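Ticket 1392
Project: Jotow (student bin picking, group 9)
Opened by: Siebe Declercq
Assigned to: Maarten Lambrechts
Priority: normal
Status: open

Siebe Declercq, 16 December 2020
Arm stops on the way down into the bin with a path tolerance error. Mostly on the right half. Happens at full speed and at half speed. Restarting the controller clears it for a few picks, then it comes back.

Maarten Lambrechts
Which object set are you running? And did you change the tool length after the fingers were swapped?

Siebe Declercq
Mixed household set. Tool length is whatever was in the Virner config, I haven't touched it.

Maarten Lambrechts
That config is from May and has the old fingers in it. Measure from the flange to the fingertips and send me the number.

Liesbeth Aerts
Measured it with Siebe. The config is 9 mm short. We entered the new value and lowered the approach speed to 110 mm/s. The error is gone on the left half. On the right it still turns up now and then – only with the steel things, as far as we can tell.
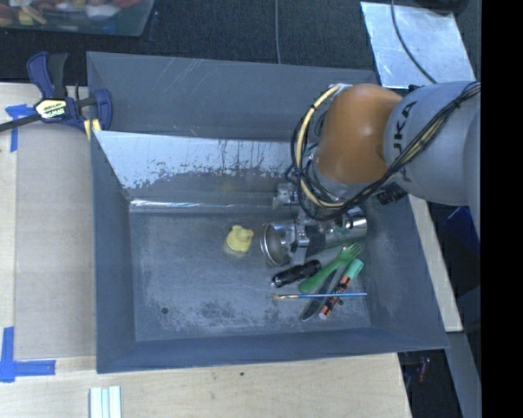
The depth readings on the steel are bad too. Some 1000 points go missing per scan when the cup is in the bin, and the planner then treats the gap as free space. With only the duck, the fork and the marker we had no stops at all.

Perihan Sezer
Same problem in Ilis last year. Fill the gaps with the highest neighbouring value before planning. Script is in the shared folder under Jacobs.

Siebe Declercq
Script added, runs without errors. Will do a full set with the cup back in and post the log.

Maarten Lambrechts
Leave the clamp where it is – if the bin moves you have to calibrate again. Keeping this open until I see the log.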